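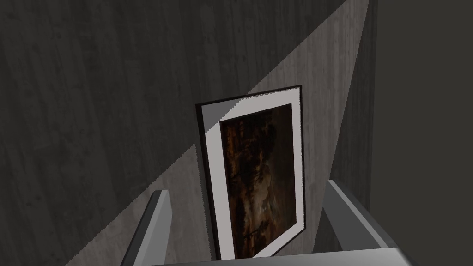
**How many times should an operator show a task before the recording counts as a complete set?** Sixty demonstrations per task, all by the same operator and all from the same starting pose.

Noreen Marwat wrote:

> The Flona guide says 60, but the Bustau team stopped at 337 episodes across all bedroom tasks. Are we to top these up? I would also like to know if hand-guided runs may be mixed with remote-controlled ones.

Dear Noreen,

The Bustau set should be topped up before the end of September. Please keep the two kinds of run in separate folders. Operators using remote control tend to pause before closing the fingers, and the pauses carry over into what the robot learns.

The simulated bedroom remains our standard room for this work, with the drawer cabinet in the corner and the pictures on the wall behind it. 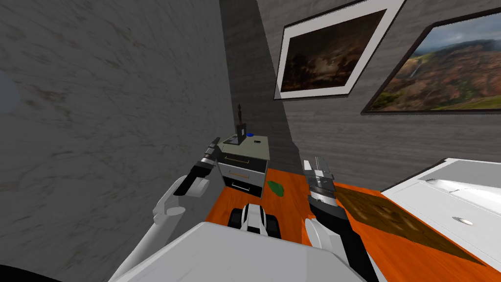 ## Wrist views

Each episode must include the wrist views as well as the body view. Episode 1534 was returned to Hullisov with 2 wrist files missing, and it cannot be accepted in that state.

Operators are asked to bring the arm up to the wall slowly, with the fingers open,

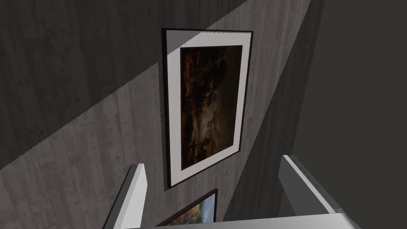
and to hold for a short count before moving on to the next step. Runs in which the hold is skipped should be labelled as practice.

Regards,
Yasir Orakzai
Demonstration Programme, Ivanov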